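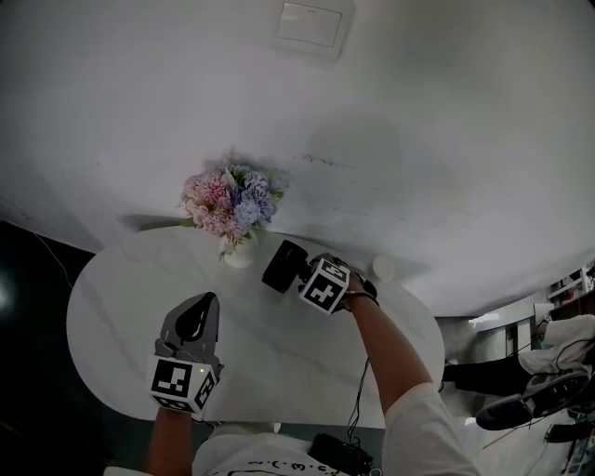 Vase and cup setup, both grippers over the table, marker cubes on.

Forum > Perception and calibration > Right gripper pose jumps near the vase

kenji_n
Has anyone else on the Reltow tracker seen this? The left gripper's pose is fine all the way through. The right one jumps by up to 39 mm when it comes in front of the flowers, then settles again a few frames later. The replay plots look awful and the policy we trained on them has picked up a twitch in the same place.
Tracker is build 94, default settings, pose filter off.

odoucet_amos
What does the reprojection error look like at the jump? If it stays low you've got a pose flip. A single square marker seen nearly face on has two solutions and the solver will swap between them.

kenji_n
Low all the way. It never goes over 2 pixels.

odoucet_amos
Flip, then. Turn on the multi-face solve so it uses every visible face of the cube together. It's off by default in 94 for speed.

orysia_p
I'd look at time sync first. We had jumps just like this at Denditz and it was the camera clock drifting against the gripper encoder log. Turning on multi-face hid it for a fortnight and then it came back.

odoucet_amos
Drift gives you a lag. It doesn't give you a jump on one hand and nothing on the other when both are in the same video.

orysia_p
It does if the two encoder logs have separate clocks. Ours did.

yazzie
The marker pose doesn't use the encoder log at all though, only the jaw width does. Kenji, is it the pose or the width that jumps?

kenji_n
Pose. Width is smooth on both sides.

orysia_p
Fair enough, not sync then. I'd still check it before you train again.

kenji_n
Reran the lot with multi-face on. 2,072 episodes, took until 4 in the morning. The big jumps have gone. I still get small ones when the wrist turns so only one face is showing.

yazzie
For those, seed the solver with the previous frame's pose and reject the second solution if the rotation is too far off. Please don't just smooth it. The Du Plessis filter will round off the real motion at the grasp too.

odoucet_amos
Disagree on that. A light filter is fine at those speeds, we run one on everything.

yazzie
Plot jaw closing against gripper position with it on and off. We lost the approach to the cup that way.

kenji_n
Going with the seed first. Will post the plots once the rerun is through.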